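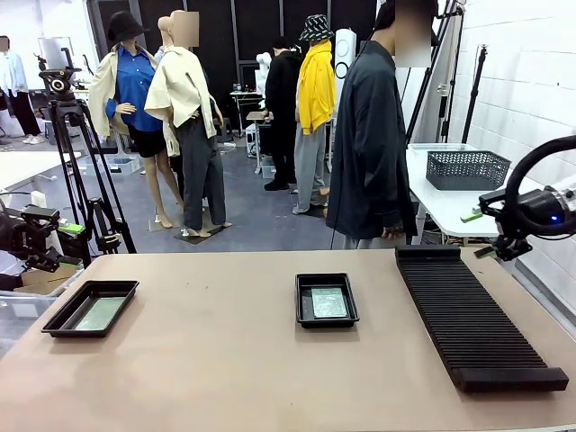 Pellegrini Starts Sorting of Glass Samples in Rollcombe

The glass studio Pellegrini has started to sort its old collection of sample pieces, which was kept in the cellar of the Rollcombe building for many years. The work is done on the ground floor, in the big room with the gray floor, which the studio shares with a clothing display company. It will continue until the end of January.

The collection has 1620 pieces. Most of them were made as color tests for windows and wall panels, and many were never shown to a customer. When the studio changed its address the last time, the pieces were packed in newspaper and the list of them was lost. Malathi Shetty, who leads the sorting, wants to have a new list with a number, a color name and a thickness for every piece.

"We have greens that we can not make again, as the recipe was only in the head of one person," said Shetty. "At least we should know which ones they are."

The pieces come to the table in shallow black plastic trays. A flat panel gets a tray where it can lie on the bottom without touching another piece. Among the greens there is a pale, plain panel of this kind, and also a mottled piece in green and white with a speckled, crackled surface. The second type is more difficult to describe in a list. Shetty and her colleague Wim Verschueren have agreed to write the main color first, then the second color, then one word for the texture. They had a long discussion whether "crackled" and "speckled" need to be two different words. For now both are allowed.

A long black rack with narrow slots is also on the table. In the new storage plan, thin panels will stand upright in racks and the thicker or uneven ones will stay flat in trays. The studio has ordered 72 trays from the supplier Hosteseck. The first delivery had 54, and the rest is expected before the sorting comes to the blue pieces.

Verschueren said that the upright storage saves much space, but he does not want to use it for everything. "If the edge is not straight, the piece leans on its neighbor," he said. "I prefer to give it a tray and lose a little bit of shelf."

Visitors who come by the front door may be surprised to find mannequins in the same room, one of them in a bucket hat and a bright blue shirt with a cream jacket over the shoulders. They belong to the clothing side of the building and will remain where they are. Floor Prins, who manages the room bookings, asks everybody to walk around them and not to hang coats on them.

After the sorting, 100 pieces will be chosen for a small exhibition in the Sollitz library. The greens will have their own shelf, near to the window, so that the light can come through from behind. The choice is not made yet. Evie Kershaw from the library has asked for pieces that school classes can understand easily, and she would like to have some failed tests too, with bubbles or with a wrong color.

Former employees of Pellegrini who remember the old color names are asked to contact the studio. Trefor Cadwaladr, who worked at the kiln for a long time, has already sent a notebook with names and dates. Some of the pages are hard to read, and Shetty plans to go through them with him by telephone.

The studio shop is open as usual during the work. Orders for cut glass can take a few days longer than normal. Pieces from the collection are not for sale, also not the doubles, until the list is complete.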